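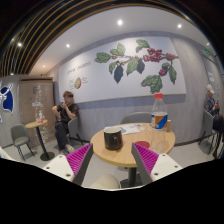 View from the hand-held gripper at a café table, with a black mug and a clear bottle with a red cap beyond the fingers.

To: Mundham manipulation list
Subject: Re: Results on table clearing with hand-held demonstrations

Dear list members,

Thank you for the questions sent in reply to our September summary. The Betancur group answers the main one here, with the earlier message quoted for reference.

> The summary reports that the policy trained on café recordings did better
> than the one trained in the laboratory. Both sets contained 294
> demonstrations. Could the group state whether the gain comes from the
> background or from the way the objects were placed? At Dindano we saw
> little benefit from changing the background alone.

The two causes can be separated in part. We trained a third policy on laboratory recordings in which the objects were placed as they had been in the cafés: close together, with handles turned in different directions and small flat items left near the bottles. Each of the 3 policies was then given 40 trials on tables that did not appear in any training set.

The laboratory policy completed 17 trials. The policy with café-style placement completed 24, and the café policy completed 30. Placement therefore explains a good part of the gain, and our result is closer to the Dindano finding than the summary suggested. We will correct the wording in the next version.

Most of the remaining failures involved clear plastic bottles. The wrist view is very wide, and a transparent bottle base shows the table surface through it. The policy tended to close the fingers too early – often with one tip touching the bottle before the other had reached it. Mugs caused fewer problems, except where the handle pointed toward the gripper.

Readers should note two limits. All demonstrations used the same finger design, and we have not tested harder fingers. The trials also covered single-object grasps only, so the figures should not be compared directly with the full clearing task in the Plustico benchmark.

The trial sheets and the placement guide are available to list members on request. Groups that have run a similar comparison with a fixed overhead camera are invited to reply to the list.

Sincerely,
Betancur group, manipulation section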